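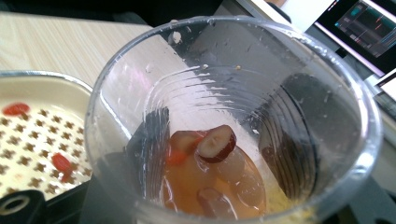 A firm hand, gently

In a shared workshop above a tile warehouse, a small group of members has spent the winter teaching a home-made gripper to leave plastic cups in one piece

The workshop at Mendovlow opens at six in the evening and is usually full by seven. There is one long room with a woodworking end and an electronics end, and a strip of scuffed lino between them that everyone treats as a border. The gripper lives at the electronics end, on a shelf next to the soldering irons, and it has a name: Rallo.

Rallo is a hand-held tool with two fingers and a camera. You hold it, squeeze the handle, and the fingers close. The camera looks down past the fingers and records what they are doing. The plan is that a robot arm with the same fingers will one day copy the movements. The arm is called Chege, and for most of the past year it has been a box of parts under a bench. The members decided early on to get the hand right first, and I think they were right, having seen how long the hand took.

The job they settled on was making fruit tea. One of the members drinks it all day: red dates, goji berries, whatever other dried fruit is in the cupboard, hot water, a long wait. It seemed a good test because it has so many different things in it. A goji berry is tiny and light. A slice of date is sticky on one side. A cup is big by comparison, and if it is the thin plastic sort it gives way as soon as you press it.

The cups were the hard part. The first pair of fingers was printed in a stiff plastic and had flat faces. They picked up a mug well enough, and a block of wood very well indeed. With a plastic cup they either let it slide or folded it into an oval, and once the rim goes oval the tea goes over the table. There is a stain at the electronics end that dates from this period.

The second pair was softer and had a curve to it. This was better with cups and worse with berries, which tended to roll out sideways. After that came a long run of small changes to the angle of the tips, the thickness of the walls and the depth of the curve. The members kept every version in a biscuit tin with a number scratched on the back. Some of them differ by so little that I could not tell them apart by eye, though I was assured I could by feel if I gave it a week.

The spring in the handle got the same treatment. Too strong and your hand aches after ten minutes. Too weak and you can't feel when the fingers have met the cup, so you keep squeezing. The one in there now came out of a broken stapler. It was meant to be temporary and has outlasted three bought ones.

The recording side is run by a program the members wrote themselves, called Lelum. It takes the video from the camera, works out how wide the fingers are open, and draws this as a line on a screen. When you watch someone use the gripper, you tend to watch the line instead of the hand. A good grip on a cup shows as a smooth slope down to a flat stretch. A bad one has a notch in it where the wall gave and the person let go a bit in alarm.

Each go at the task is saved as one run, and the runs are sorted at the end of the evening. When I first visited, in October, there were 222 of them marked as good. The target is 3,000, a number that was written on the whiteboard at the first meeting and has not been revised. Progress depends on who turns up. On a quiet night two people can do a great many, one with the gripper and one resetting the table. On a busy night people stop to talk, and the kettle is wanted for other things.

I had a turn. The grip is more like a bicycle brake than a pair of tongs, and your wrist has to learn that the tips are a good way in front of where your fingers are. Picking a berry off a tray took me several tries. I was pleased with the cup until I looked at the line, which had a notch in it you could have hung a coat on. The run went in the bad folder. Bad runs are kept too, in case they are useful later, but there is some disagreement over whether they ever will be.

There is disagreement about other things as well. One camp wants to move on to glass cups, which would be easier to hold. The other says that doing so would be giving up on the only interesting part. There has been a long discussion about the camera, too. See-through cups are awkward for it. The fingers show through the wall in a blur, and light catches on the ridges near the bottom, so the software can have trouble deciding where the cup stops and the tea starts. A coloured cup would solve this in an afternoon. So far the vote has gone against coloured cups.

Costs have been kept low. The plastic for printing is bought in bulk and shared with the model railway people. The dried fruit comes out of the tea fund. The computer was given by a member whose office was throwing it out, and its fan makes a noise like a hairdryer whenever Lelum is saving a file.

Work on Chege has now started. The base is bolted to an offcut of kitchen worktop and the first two joints move, slowly, when told to. The wrist is still in pieces. Fitting the fingers needs an adaptor plate, and the first one was drawn as a mirror image, so a second is on the printer. If it fits, the arm will be asked to pick up an empty cup, with the tea left in the flask until someone feels brave.

Mendovlow holds an open evening every other Saturday. Visitors can try the gripper, and bringing your own mug is advised.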